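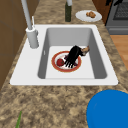

Gripper trials: where we are in April

Quick one this month, writing this between runs. We have been in the sim kitchen pretty much full time, sink tasks mostly, and the sink is where the differences between grippers finally start to show. Counter work was too easy. Everything could do counter work.

Three candidates in the comparison. The Totby two-finger, which everybody knows. The Nonov soft cup. And the Herath, the one Tharushi keeps calling the rake. All on the same arm model, same controller, same start poses. Only the gripper changes, plus a small offset for tool length that I got wrong the first time (reruns done, sorry Kamrul).

Tally so far: 2,608 episodes logged, 1,255 of them in the sink. 77 thrown out for physics glitches — plate through the basin floor, that sort of thing. Fewer than last month. Kamrul tightened the contact settings on the sink walls and the worst of it stopped.

What the sink does to you

The walls. On an open counter you can come in from any side you like. Drop a plate in a basin and half your approaches are gone before you start. The Totby wants to come straight down with the fingers open wide, and near a wall one finger has nowhere to go. It either skips the grasp or clips the wall and the planner gives up. Kamrul tried turning the wrist a quarter turn as a fallback. Helps in the middle of the basin, does very little in the corners.

The Nonov cup doesn't mind walls much. It minds food. Bare plate, fine. Plate with something round sitting on it, the cup lands half on the round thing and half on the rim and you get neither. Might be our target picker and not the cup, Sebastian is looking at that now.

Herath is the odd one. Slow to line up, ugly to watch, but it gets in at angles the other two won't try. Not calling a winner yet. Its numbers in cluttered scenes are OK and its numbers in simple scenes are worse then the Totby's, so it depends what you think a kitchen looks like.

Camera notes

We are back on low resolution for the policy input. Reynaldo ran the high res version overnight and the gain was small and the training time was awful. The cost of low res is what you would expect: small dark patches on a plate are just patches. Food or pattern, can't say. The labels know, the policy doesn't. If your grasp scores look strange on decorated plates, check that first before you blame the fingers.

Also the counter texture. The speckled stone goes to big soft blotches close to the camera and streaks further back, and the depth estimate wobbles on it. Plain counter is steadier. Keeping the speckled one in anyway, we want it hard.

Controller

Switched from the old position controller to the Fetska one half way through. I know, I know. Runs before and after are tagged seperately and we are not mixing them in the tables. First impression is softer contact and less bouncing off rims. A bit of lag at the start of each move, Ankit thinks it is a filter setting and has a branch open.

Next up

— Same sink tasks with the faucet moved. Two arms' worth of collisions with that pipe is enough.
— More plates behind the sink so the arm has to pick the right one.
— Real hardware, Totby first, once Ankit signs off on the mount.

If you want the sink logs, ask Reynaldo for the folder. Please don't pull from the shared drive while training is running, it slows everything down. Scene requests go to Tharushi before the end of the month.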